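2/2/25 – drinks table, pouring notes

Cleared the white table and wiped it down. Mugs and bottles go along the back half, front half stays free for working. Hrvoje P. wants the same stuff out every time so we can compare with the August notes, which are a mess by the way (mine).

Red mug and the yellow paper cup side by side, mug handle to the left. Checked the yellow one for a second cup stuck inside it, they come nested out of the sleeve and it throws the weights off.

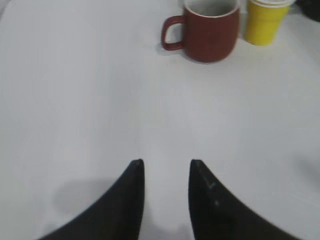 Pouring

Brown drink into the red mug. Mug held by the handle, bottle tipped nearly right over. Fill line is 400 on the Flititz jug, so measure with that first if you're not sure of the mug. Watch the glug when the bottle's steep – it comes in lumps and splashes up the cream side, shows every drop.

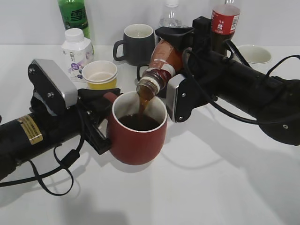

2 min read

Still to try: starting the pour at a shallower angle and bringing the bottle up slowly. Hrvoje Obradović reckons the neck is too wide for it to matter. We'll see. Also want a go with the yogurt drink, thicker, shoudl behave differently.

Layout. Paper cup near the front beside the red mug, yogurt drink behind it, green soda behind that. Gray mug centre back, water bottle to the right of it, big black mug in front of those. All the handles left. I keep putting the black mug where the gray one goes, need to tape the spots on the table or just write it on the Hodžić sheet.
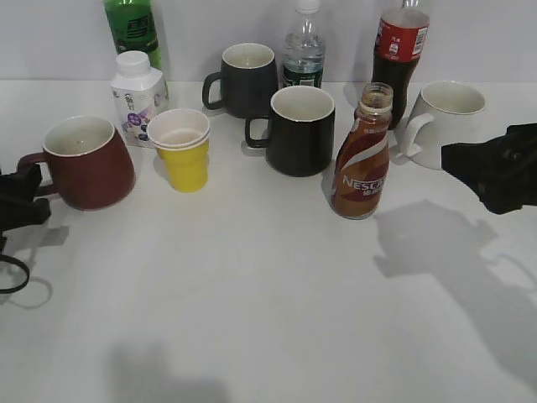
Back-half layout, handles left.

Washing up – dark mugs hide tea rings on the outside but the insides are all pale, so look in there. Rinse, then hot water, no scrubby side of the sponge on the matte ones. Bottles get their caps back on before anything gets moved, please.

Paper cups don't get washed. The yellow ones crease as soon as you squeeze them, bin when they go soft. Ordered 1000 from Skirkitz, colour may not match exactly, too bad. 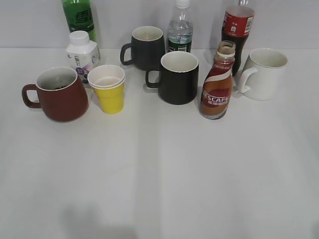
Mugs, cup and bottles at the back, front clear.

To do: more tea, tape for the table, find the lid for the jug. Ask Hrvoje P. weather he wants 4 pours per mug or 2. Sisumia order is still not in.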